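4. Filling and setting the dispenser

Before you start, the Granis cabinet must be level and fixed to the wall or to the Griltik floor plate (see section 3). Switch it off at the wall and take the key out of the door once it is open.

4.1 Loading the shelves

1. Pull the top shelf towards you until it clicks, then tilt the front down.
2. Turn the coil by hand until its open end points to the floor.
3. Place one item in each gap, starting at the back. Bars and other flat packs stand upright with the printed side facing the glass.
4. Lift the shelf and push it back until both catches close.
5. Repeat for the other shelves, working downwards.

Note: Do not force a pack into a gap. If it bends or catches on the wire, use the wide coil supplied in the Mulska kit.

Caution: Items over 400 g must go on the bottom shelf. Glass bottles must not be loaded on any shelf.
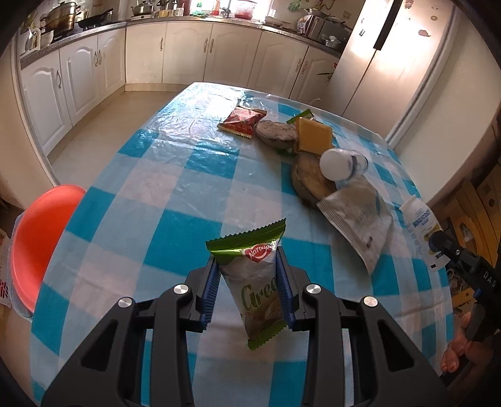
4.2 Setting the drop

The drop sensor is a strip along the inside of the delivery tray. It leaves the factory set to 80, which suits most cans and boxed goods. For light packs it should be raised to 90.

1. Switch the cabinet on and wait for the display to show READY.
2. Hold down the service button inside the door until the display changes to DROP.
3. Press + or - to reach the number you want.
4. Press the service button once to save.
5. Run a test sale from each coil you have filled.

If the display shows E4 during the test, wipe the sensor strip with a dry cloth and run the test again. If E4 comes back, check that the tray flap swings freely.

4.3 Prices

Prices are entered shelf by shelf from the Sangkhawat keypad. The cabinet holds up to 300 price changes in its memory, after which the oldest are overwritten. Print the list first if you need it for your accounts.

Caution: Keep hands clear of the coils while the power is on. They turn during a test sale even with the door open.

Section revised February 17, 2019 by Kittipong Saithong. Cabinets supplied before April 2018 have no service button; use the dial behind the coin box instead.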